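Counter Tips for Service Areas with Robot Arms
Household and Workshop Notes, Pramanik Extension Office, Sorkville

These tips are for small shops, canteens and home workshops where one or two robot arms share a table with people. They follow the Sorkville Code of Practice for Shared Tables, section 41, and were reviewed in January by Moushumi Patwary and Unnur Briem. Local site rules take priority where they are stricter.

Choose a plain tabletop of one color. Small items are easier to find against it, and spills are seen sooner. Table edges should run straight along the front of any cooler or shelf, with the doors kept closed while the arms are powered.

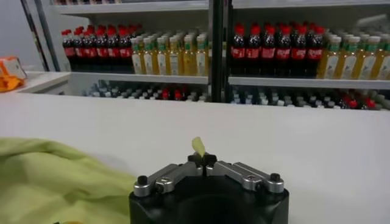
SMALL AND LIGHT ITEMS

Thin pieces should be held near one end, between the fingertips, with most of the piece left free. Set the grip force to the lowest value on the chart and raise it one step at a time.

Fingertips are to be wiped before each session with a lint-free cloth. Check the bolts and screws on the finger links at the same time. A loose fastener must be reported on Form 277 and the arm taken out of service until it has been tightened.

Keep cloths clear of the links when the fingers are closing. A cloth that is next in line for folding may stay on the table – spread out to one side, never draped over the gripper.

TOWELS AND CLOTHS

Fold on a flat surface. Square towels are the best choice for a first setup, and a finished towel should lie as a flat rectangle within reach of both arms. Smooth the layers by hand only after the arms have been stopped. Launder working cloths at least weekly and without fabric softener, which leaves a film on rubber and plastic.

Tape, packaging and spare parts belong on a second table. Staff should be able to reach them without leaning across the work.
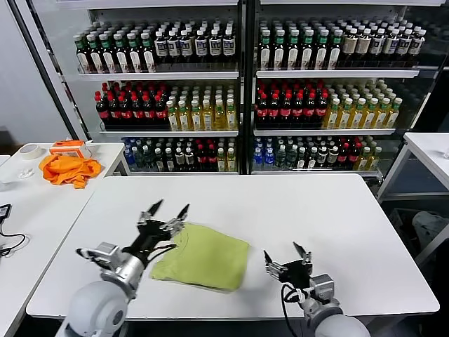 Folded towel between two arms, with supplies on the side table.

CABLES AND REACH

Leave enough slack at the wrist for a full turn, but not so much that the cable can catch on a table corner. Cables that cross a walkway require a floor cover.

Keep a clear passage of 39 inches on the side where people stand. No one should place a hand between two arms while either is powered – this applies to supervisors as well.

At the end of the day, park both arms, switch off at the wall and sign the log. Logs are kept for one year.

Questions about this page may be sent to Tanvir Miah, Room 421.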